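Brultholm steel sorting table with chute: our review after most of a year

Posted 31 October 2018 by Shirley Thibodeau

I've been promising a write-up of the Brultholm since the spring, and three of you have now emailed to ask where it is, so okay, okay! Grab a coffee, I go on a bit.

Quick background for anyone new. Meesuk is our lunch kitchen and event catering business outside Moncton, and the bit of it that eats my life is dishes. Dishes go out, dishes come home, and somewhere in between they have to be scraped, sorted, washed and put back where a sleepy person can find them at six in the morning. For years we did the sorting on two old folding tables shoved together, with a gap down the middle that swallowed teaspoons. I hated those tables. One of them had a leg that would fold up on its own if you leaned on the wrong corner, and I once lost a whole tray of ramekins that way.

So in January we bought the Brultholm. It cost us $1,535 before tax through Hutodero, who do restaurant supply out of Dieppe, and delivery was on top of that (not cheap, the thing weighs a ton). I paid full price and Brultholm has no clue who I am.

What you get

It's a stainless table with a steel upright and crossbars along the back, plus a sloped chute that hangs off the upright over the table. The chute is the whole reason we picked this one. There are nicer plain tables for less money and I'll get to that.

It came in one enormous box and one long skinny one. Murali Pillai, my business partner, reckoned we'd have it up before lunch. We did not have it up before lunch. The legs and top are easy, fair enough, twenty minutes with two people. The upright and the chute are where the instructions go vague, and there's a drawing where the bracket is shown the wrong way round. Murali put it on the way it was drawn, I said it looked funny, he said it was fine, and we ended up taking it off again after supper. If you buy one, dry-fit the bracket before you tighten anything, and have somebody taller than me hold the top of the chute.

The hardware was all there, with a couple of spare bolts. They give you a hex key that I would describe as a toy. Use your own.

The chute

I wasn't sure about this part when we ordered it. It's folded sheet with a raised lip, so whatever you send down stays between the sides, and the top end opens out into a boxy sort of hopper. We use ours for cutlery and lids and the little odds and ends, sent down to whoever is working the low end. Plates do not go down the chute. I shouldn't have to write that, and yet there is now a note taped up by the sink that says it in capital letters.

It has held up really well. Ours has picked up scuffs and the post has gone dull and scratchy, but nothing has bent and nothing has worked loose. The lip is folded over properly too, no sharp edge, and I went all along it with my bare hand on day one looking for one. I've been bitten by cheap steel before (literally, four stitches, different brand).

The noise, though! Forks hitting a bare steel chute at the end of a wedding is something else. Jinlong Shi, who runs our evening dish shift, tried a strip of silicone matting near the top and that took the worst off it. You have to pull the mat out and wash it every night, but he says he'd do that twice over before going back to the clatter. I do wish Brultholm sold a fitted liner. I'd buy it tomorrow.
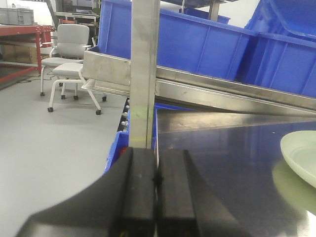

The tabletop

Shiny. Very, very shiny. Our blue bins reflect in it, the plates reflect in it, and if you've got strong lights overhead you'll get bands of glare across it that take a week to get used to. Qianru Fang does our packing and she found it properly annoying at first, mostly when she was hunting for clear glass on a bright surface. She shifted where she stands and that mostly fixed it. I'd still have liked a duller finish as an option, even for a bit more money.

Scratches, then. Yes, it scratches. All stainless scratches, I know, and I'm not going to pretend I expected otherwise. What I'd say is that they're fine little flecks and streaks that you notice when the top is reflecting something dark, and hardly at all when the light's on it. We drag heavy stuff around all day long. If you're a careful person with a quiet kitchen yours will look better than mine for longer.

It cleans up beautifully. Hot water, bit of dish soap, wipe, dry cloth. We gave up on the spray polish they recommend, which left a smeary film and made the place smell like a new car. The one thing I'd warn you about is hard water – let it air dry and you'll have spots all over it by morning.

Sturdiness is excellent. I'm no featherweight and I've leaned my full weight on the front of it to get at something behind, and it didn't so much as creak. The feet adjust, too, and our floor slopes toward a drain so we needed every bit of that. Check them again after the first couple of weeks. Ours settled on one side and a bowl slowly wandered off toward Murali while he was on the phone.

The bars at the back

There's a pair of horizontal bars running across from the post, one over the other. I'd assumed they were for show. They're what stiffens the whole back end up, and they've also turned into the line nobody's stuff is allowed to cross: table things in front, bin things behind. Before this, bins crept onto the work surface and stayed there, and by the end of a shift you'd be sorting on a patch the size of a cutting board.

The bars do collect grime on the underside. You won't see it from standing height and you will be horrified when you finally crouch down. Put it on the weekly list. 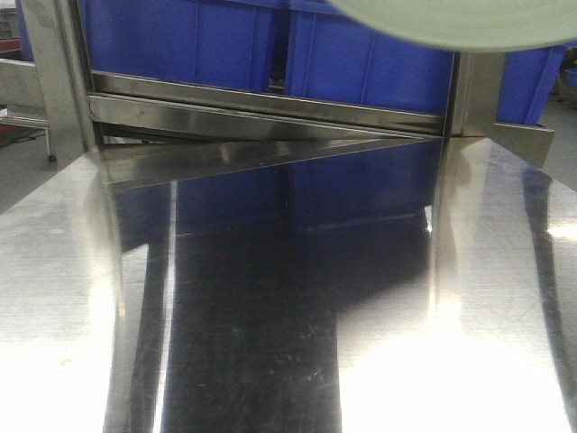
The bins we use with it

A few people asked about these after my last post so I'm tacking them on. They're the blue Ravus ones, ribbed plastic with a thick rim, and we bought them separately. Brultholm does sell its own bins and I thought they were overpriced for what they are. The Ravus ones live behind the table, where you can see the colour right through the opening, and they've been great. The ribs make them stiff enough that a full one doesn't belly out when you lift it, and the rim is chunky enough to be kind to your fingers.

The downside is dirt in between the ribs. A cloth doesn't get in there. We do them with a bottle brush, and Mingxuan Xue, our weekend student, has done so many that she now has opinions about bottle brushes. (Her pick is the stiff kind with the bent end. Mine too now, she wore me down.)

They're also a bit slidey on metal shelving. A square of that rubbery drawer liner under each one sorts it out.

Things that bugged me

I've mentioned the racket and the wonky instructions. Also on my list:

The chute angle is fixed. I kept thinking there must be another set of holes somewhere and there isn't. For us the slope's a touch steep for teaspoons, which come down like they're late for something, and a setting one notch flatter would have been perfect.

It's awkward to clean where the post meets the top. There's a little seam there and crumbs love it. An old toothbrush does the job.

Customer service was slow. I wrote to Brultholm about the drawing with the backward bracket and waited 20 days for a reply. It was a nice reply when it came, and they said the sheet would be corrected, so maybe yours will be right. Hutodero, on the other hand, picked up the phone every time.

And the thing's big. Measure your doorways. We had to take a door off its hinges, and then it was January with no door on, and I'll leave you to picture the mood.

Would I buy it again?

Yes, for us. We turn around a lot of dishes and the chute has made the end of a job so much less of a slog. Jinlong's crew gets out earlier than they used to, and I haven't lost a teaspoon down a crack since we took the folding tables to the dump (I enjoyed that trip a great deal).

If you're running a small café or a church hall and you're mostly after a solid place to put things, I'd skip it and get a plain stainless table. You'd be paying a lot for a chute you'd end up stacking napkins in.

Four out of 5 from me. It would have had the last one if the angle adjusted. Murali says four and a half and wants it noted that the bracket was the drawing's fault.

Somebody in the comments last time wanted to know about drying racks. We're trying a couple of different ones at the moment and I don't like either of them yet, so give me till after the Christmas party season and I'll report back. If you've got one you love, leave the name below, please – especially if it'll take the deep plates.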